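4. What the cloth does, and what we can claim about it

Section 3 dealt with chores in which the result can be weighed or measured: a sorted drawer, a filled bag. Wiping is harder. A person passes a cloth over a surface and stops when it seems done, and the record shows us the passing and the stopping but very little of the doing. We take up the wiping sessions here in more detail than their number deserves, as they are the ones most often quoted back to us as proof that tidying follows a plan. Figure 4 is from the Brundurholm office.
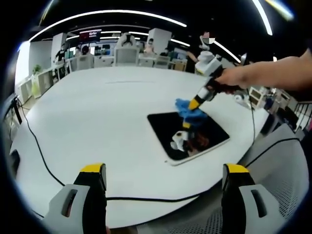
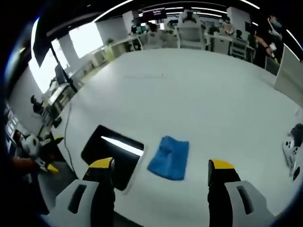
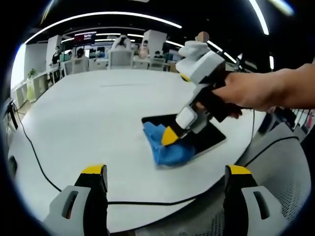
Figure 4. Blue cloth and dark, flat, glossy object with a thin light rim, on the white table at Brundurholm. In the first and third pictures the cloth is crumpled over part of the object; in the second it lies folded beside it. The order of the pictures is not the order of events.

4.1 The trouble with "clean"

The usual account of surface cleaning, which we will call the plan account, has three parts. The person looks over the surface, picks a starting corner, and covers the area in strips until none is left. It is the account given in most household manuals and it is the one our own participants gave when we asked them in the interviews. Nearly all of them described strips. Very few of them wiped in strips.

We do not find this surprising and we are wary of making much of it. People are poor reporters of small movements. What does concern us is that earlier work, including our own pilot at Beltrán, took the spoken account as a template and then scored the recordings against it. Under that scoring a pass that went over the same patch twice was logged as an "error" and a cloth left bunched in the hand was logged as "poor preparation." Neither label has any support outside the manual it came from. A second pass may be wasted effort, or it may be the one that removes the mark. The recordings cannot tell us which.

For the present study Toledo and Sundaram dropped both labels. In their place we coded only three things: the state of the cloth (folded, crumpled, or unclear), whether it was touching the object, and whether it had gone past the rim onto the table. These are dull categories. They have the merit that two coders working apart will mostly agree on them.

4.2 Folded or crumpled

There is a widespread belief that a folded cloth cleans better than a bunched one. The argument is that folding gives a flat face with even pressure and several fresh sides to turn to. It is a reasonable argument and it may well be right for glass, where streaks show. We looked for evidence of it in our material and could not find any, and we suspect that the belief owes more to how a folded cloth looks than to anything it does.

Consider the two states in Figure 4. Folded, the cloth is a roughly rectangular pad with slightly rumpled edges. Crumpled, it touches the glossy surface wherever the folds happen to fall, and in the third picture it also spills a little past the rim onto the table. A supporter of the plan account would call the first state ready and the second careless. But the crumpled cloth is the one in contact with the object. In our coding a folded cloth touching the object was the less common case at every site, and at Clila it was rare enough that we left the category out of the comparison.

Brito has suggested that a cloth is folded for putting down and crumpled for using, and that the fold belongs to storage and has little to do with wiping. We like this idea and do not think we have shown it. A single moment with a folded cloth on the table does not say whether the wiping is finished, has yet to begin, or has been broken off. Readers who see Figure 4 as a story with a start and an end are supplying the story themselves.

4.3 Edges

The second common claim is that people neglect edges. It was put to us by a reviewer of the Beltrán pilot as a matter of plain fact. Our difficulty is with what would count as neglect. When a soft cloth larger than the hand moves over a flat object with a thin rim, the cloth will go over the rim whether or not anyone intends it. The third picture shows overlap at the lower left of the object. It would be easy to code this as "edge attended to," and one of us at first did so. It would be just as easy to code it as a slip. We ended up recording the overlap and declining to name it.

This caution has a cost. Of the 249 wiping segments in the full set, we can say for each whether the cloth crossed a rim, and we can say almost nothing on whether the edge was wiped in the sense a cleaner would mean. We would rather report the smaller fact.

4.4 The surface as a problem for the coder

Dark glossy surfaces were chosen for the wiping task on the grounds that dust and finger marks would be easy to see on them. In practice the gloss worked against us. Such a surface returns the ceiling lights and whatever is near it, and in the second picture there is a bright white reflection in the upper right area of the object. Coders who were asked in training to mark "visible residue" marked reflections as residue often enough that Tạ withdrew the item. We note that several published rating scales for household tidiness still contain a similar item, with no mention of how the raters were lit or where they stood.

Nor does the white table help as much as one would hope. It gives a clean contrast for the cloth - bright blue on white is hard to lose - and it shows up the cables well, but pale dust on a pale top is close to invisible in a recording. A trial with a darker table at Brelgate was dropped after 4 sessions when the coders began to lose the outline of the object instead.

4.5 Clearing before wiping

Manuals agree that a surface should be cleared before it is wiped. The tables in our office sessions were not cleared in this sense. In all three pictures a cable runs over the tabletop, and the cloth is used, or lies, on a table that still has it there. Biswas, who coded this part of the set, found that cables were moved far less often than small loose items, and proposed that people treat a cable as part of the table. It is an attractive reading. It is also one that would fit nearly any result: had the cables been moved more often, we could as easily have said that people treat them as clutter. Until someone varies the cables on purpose we would leave the matter open.

What remains after these cuts is modest. The spoken account of wiping does not match the recordings, the cloth is seldom folded while it is in contact with the object, and crossing the rim is common. Whether any of this bears on how clean the surface gets is a question for a study that measures the surface, and ours did not. Section 5 turns to packing, where the contents of the box could at least be checked by hand.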